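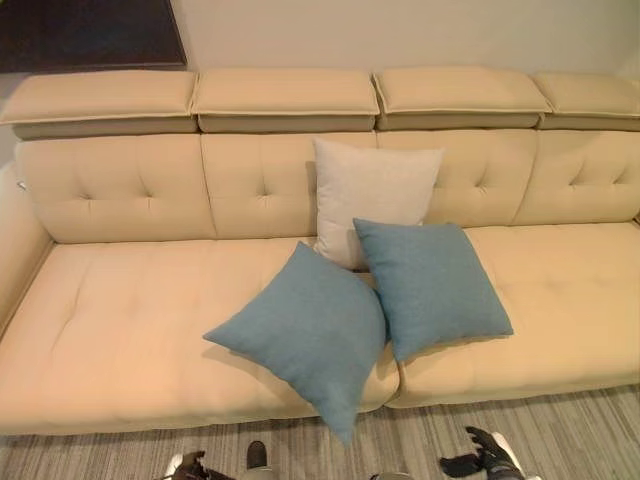 A long beige sofa with its headrests all in a row.

3 min read

Okay, I have to talk about the Brernstead council primary, because something great is going on and hardly any of the papers have picked it up. Thread!

1/ Rahel Hauser is running for the open seat with no party money. None! She has 300 small donors and a folding table outside the library, and she's getting people to stop and talk. I went by with my sister and we stayed for an hour.

2/ Her big issue is the bus line to Garnstead. The council cut it in March and the next morning people were calling in late to work all over the east side. She wants it back, with evening runs too, and she has a real plan for paying for it (parking fees downtown, mostly).

14 comments

3/ The incumbent's pick is Benedikt Bachmann. I've met him and he's a perfectly nice guy! But ask him about the bus and he says he'll "look at all the options," and I've been hearing that sentence since I was in high school.

4/ The debate was SO good. Elfriede Oberholzer moderated and she would not let anybody wander off the question. She asked Bachmann 4 times if he'd vote to restore the line. On the last try he said "probably." The whole room made a noise.

5/ Hauser had a rough moment too, I'll say that. She got asked about the Krishnan Street rezoning and clearly hadn't read the second half of it. She said so and promised an answer in writing. It went up on her page that same night and it's long, and pretty good. I still don't agree with her on the height limit.

6/ Somebody asked me about turnout. Last time this seat was decided by 20 votes. Twenty! That's my street, if you leave out the folks with the loud dog.

Shares 52

7/ If you need a ride to the polls, Abla Mansour is putting together a carpool list. You don't have to tell her who you're voting for. She'll take Bachmann people, undecided people, anyone registered.

8/ Early voting is at the old school gym, side entrance. Bring ID. The line was short when I went and I got a sticker, which is now on my water bottle.

9/ Oh, and go read Mirjam Reisinger's piece on how the bus vote went down. She dug through 2 years of meeting minutes and found the memo where the ridership numbers got mixed up. Great local reporting, please subscribe to her newsletter if you can.

10/ Replies are open. Tell me what you're hearing on your block, especially if you live out past the rail yard. I haven't talked to enough people over there yet.

9 shares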